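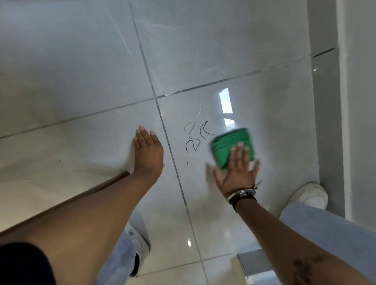 Jullo is my little floor-cleaning robot, built on the shared bench at the Zistgate workshop and now for sale as a kit because enough of you kept asking! It drives around, looks for marks on hard floors and wipes them off with a cloth pad. Before it could do any of that, I had to learn how I do it myself, so I spent a lot of time crouched on polished tile with a green cloth folded under my fingertips, going after black marker squiggles. Fingers spread, palm pretty flat. The pad mount copies that spread, with 4 soft feet pushing down on the cloth instead of one hard plate (the hard plate skipped over the grout lines, I hated it).

What you get

Base with two drive wheels, pad mount, the Grolico motor board, all the screws, and 14 washable cloths. No battery, sorry, shipping those is a pain. You'll need a screwdriver and a free evening. Mine took me two, but I was also writing the instructions.

Glossy floors

Shiny tile was the hard part. A window shows up on it as a big bright rectangle, and the first version went right at the glare and scrubbed it like crazy. I went back down on my knees and worked with the cloth right beside a reflection like that, over and over, until the settings made sense. Pale veining in the tile is fine now. Old scratches still fool it sometimes. 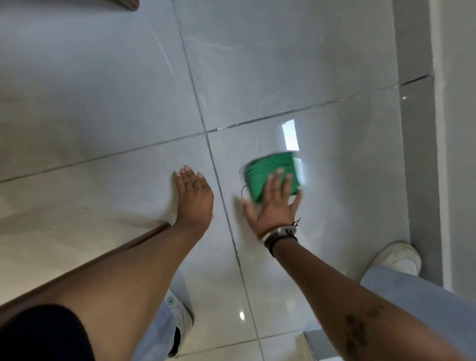

Versions and ordering

The current one is Zawadzka, version 2. It has the softer feet and a quieter motor. The next batch goes out in August, and if you have the older mount I can send just the new feet, drop me a note!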